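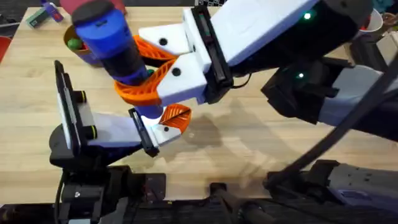 Figure 1. Bimanual cell at the Brikorcombe site during a task from the mixed-object set.

3.2 Cost structure of the bimanual cell

The purchase price of a manipulator is a poor guide to what a laboratory will spend on it. In our records for the Brikorcombe cell, the two arms were entered as a single capital line and everything attached to them was charged to consumables, which hid the items that were reordered most often. We therefore split the cell into three classes: arms and controllers, mounting and cabling, and contact parts. The last class covers anything that touches an object. In Figure 1 the blue cylinder is held at a diagonal between two orange fin-ray pads, one against its upper side and the other curled around its lower portion, and both pads belong to this class. So does the pad on the left arm, which has the same ribbed pattern. The white finger housings, which are screwed parts, were placed in the mounting class because they are replaced only after a collision.

The division matters for planning because the three classes follow different schedules. Arms and controllers are bought once per grant and depreciated over four years. Mounting and cabling costs are concentrated in the first months after installation and fall off once the layout of the table is fixed. Contact parts have no natural end date. Their use depends on the number of grasps, on the surface of the objects and on how hard the operators are willing to close the gripper, and none of these is known when the budget is written.

We logged contact-part replacements from the start of February until the log was frozen on 21 September 2019. A pad was retired when a rib had separated from its outer skin or when the tip no longer returned to its molded shape after release. Inspection was done by hand by one of two technicians, using the same printed criteria. The log contains 1,149 inspection entries. Entries in which the technicians disagreed were settled by Angus Quinlan, who had no part in running the sessions.

Quotations were requested from two suppliers, Gitard and Tamayo. Gitard sells pads singly and in packs of 30, with a lower unit price for the pack. Tamayo sells a complete finger, with housing and pad as one item. The complete finger is quicker to exchange, but it forces the buyer to discard a sound housing with each worn pad. For a cell in steady use we found the pack to be the cheaper choice under every replacement rate we considered. For a cell used only for short demonstrations the difference was small, and the shorter exchange time may justify the higher price.

Two costs were left out of the first budget and had to be covered from other lines. The first was spare cabling. A cable that passes over the work surface is exposed to both the arms and the objects, and a replacement had not been stocked. The second was the object set itself. Cups, bowls, balls and small toys are cheap one at a time, but they are lost or damaged during the project and must be matched closely if later results are to be compared with earlier ones. We now buy each object in duplicate at the outset and store the second copy.

The revised template, prepared by Ruth Mamani for the planned Zelano cell, carries contact parts as a recurring line tied to scheduled operating hours. Objects and cabling each have their own line. The template does not attempt to predict arm repairs – our log contains too few of them to support an estimate – and a fixed reserve is held instead. The size of this reserve is discussed in Section 3.3, together with the terms of the service contract.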